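Skirville Road Runners Association
The Association is pleased to confirm that entries for the Skirville 30 open in May. This thread sets out the course, the rules and the arrangements for runners. Please read it to the end before you write to the race office.

Skirville Road Runners Association
The distance is 30 kilometers, run as a single loop. The route leaves Skirville by the old mill road, follows the river to Nitham, and returns over the Amegashie bridge. The course has been measured again since last year and the turn at Nitham has moved a short way north.

Skirville Road Runners Association
The field is limited to 800 runners. Places are given in the order in which paid entries arrive. A waiting list will be kept until race week, after which no names will be added.

Skirville Road Runners Association
The start is at 7:30 a.m. Runners should be in their pens by 7:15. The pens are marked by expected finish time, and we ask everyone to be truthful about theirs. A runner who starts too far forward will be passed by several hundred people on a narrow road, and the first mile is not pleasant for anyone involved.

Skirville Road Runners Association
Changing rooms, showers and restrooms at the Sernport Hall will be open from 6:00 a.m. until the last finisher has left. Portable units will also stand beside the start and at the Nitham turn.

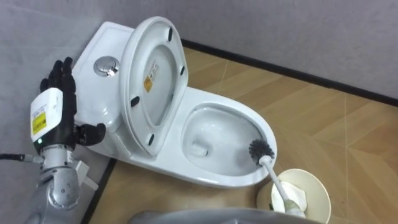

Restroom facilities.

Skirville Road Runners Association
Pacing. We will provide pace groups for the first time. Each group will be led by 2 runners carrying a flag. The pace team is directed by Ebenezer Mensah, who has coached the Association's distance squad for many seasons.

Skirville Road Runners Association
Mr. Mensah has asked us to pass on the following: "Please do not run ahead of the flag in the first half. The river section is flat and feels easy. The climb to the bridge comes late, and every year I see good runners walking up it who were well ahead of their plan at Nitham."

Skirville Road Runners Association
Training. The Association's group long runs leave from the Sernport Hall and are open to any entrant, member or otherwise. The longest will cover around 20 kilometers at an easy pace. No one will be left behind on the road, although faster runners may go ahead once the group has crossed the bridge.

Skirville Road Runners Association
We are often asked how much training is enough. We cannot advise individuals. In general, a runner who has not been running regularly by the time entries open should consider the relay, which covers the same loop in two legs with a changeover at Nitham.

Skirville Road Runners Association
Relay teams enter under one name and pay one fee. Both runners wear the same number. The second runner may not leave the changeover area until the first has come fully inside it – marshals were lenient on this point last year and will not be this year.

Skirville Road Runners Association
Drinks. Water will be served at every station. Sports drink will be served from Nitham onward. Runners with their own bottles may leave them, labeled with their race number, at the drinks table in the Sernport Hall before 6:45 a.m.

Skirville Road Runners Association
A note for those staying to help after the race. The clearing rota for the hall, including the restrooms, is now on the notice board, and gaps can be filled by writing to the race office.
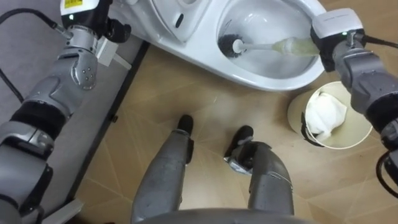
Restroom cleaning.

Skirville Road Runners Association
Medical matters. Any runner who has been ill in race week should not start. An entry may be moved to the following year on request, without charge, if the request reaches us before the start. Please write your emergency contact on the back of your number.

Skirville Road Runners Association
Headphones are not permitted on the open road between the mill and the river path. Traffic will be held at the main crossings only, and runners must be able to hear the marshals.

Skirville Road Runners Association
Questions about entries should be addressed to the race secretary, Leonie Mösli, through the contact form on our website. Replies to this thread are read, but entries and changes cannot be accepted here.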